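Right, thread time. I've been promising to write up what we found with the blurry demos and it's a Sunday and it's raining, so off we go. (1/13)

Quick background. Our project is called Flaluren. We collect demonstrations of ordinary household jobs with hand-held grippers, one in each hand, and train a policy on them. This batch is all tidying: snack packets, trays, bins, in whatever room people will lend us.

The question Mahsa Tehrani and I have been arguing over since February: what do you do with footage where everything is smeared? A camera mounted on the gripper moves when your hand moves, and people at home move FAST.

The usual answer is to bin it. You score each frame for sharpness, set a cut-off, and any demo with too many bad frames goes. We did exactly that for our first model and felt very responsible about it.

Then Mahsa plotted which demos we were throwing away. Guess what, they were the good ones! The quick, confident people who've done it loads of times and don't dither over every wrapper. Our filter was quietly selecting for nervous beginners.

So we ran it properly. 900 demos in the full set. The sharpness filter leaves 288 of them. We trained one policy on the 288, one on everything, and one on everything but with the blurry frames given less weight in the loss. Same network, same number of training steps.

Testing was 60 trials per policy, objects shuffled between trials, and Parisa Shahbazi scoring from the video without knowing which policy she was watching. She did the lot in two sittings and I owe her several dinners.

Result: the filtered policy came last. It was slow, it hovered, and it would creep up to a packet and then sort of lose its nerve. The one trained on everything moved much more like a person but missed more grasps than I'd like. The weighted one was the best of the three, and it wasn't very close between first and last.

My hunch on why: the blur mostly turns up in the travelling part, when the hand is swinging from one place to the next and you don't need fine detail anyway. By the time the fingers are closing on something, people have slowed down without being told to.
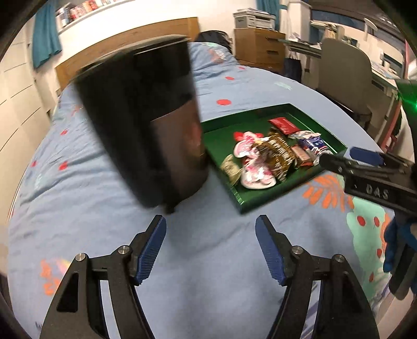

It also means the blur isn't the same across the picture, and a single sharpness number for the whole frame hides that. You can have a smeary bin and still have plenty of useful detail in the packets next to it. We're now scoring patches, with extra weight near the fingertips. Early days, but I like it a lot more.

Caveats, before someone from the Arkov group replies with them (hi, I know you're reading). One kind of task. One gripper design. And wide lenses bend everything near the corners, so our patch scores are a bit rubbish out there. I've masked the corners for now and I'm not proud of it.

Next up is picking 500 new demos with the patch score and seeing if that beats the plain weighting. If it doesn't I'll post that too.

Code for the scoring is in decent shape, the training side is a mess and needs a week of someone being cross with it. If you want the scoring bit early, message me and tell me which cameras you're using. (13/13)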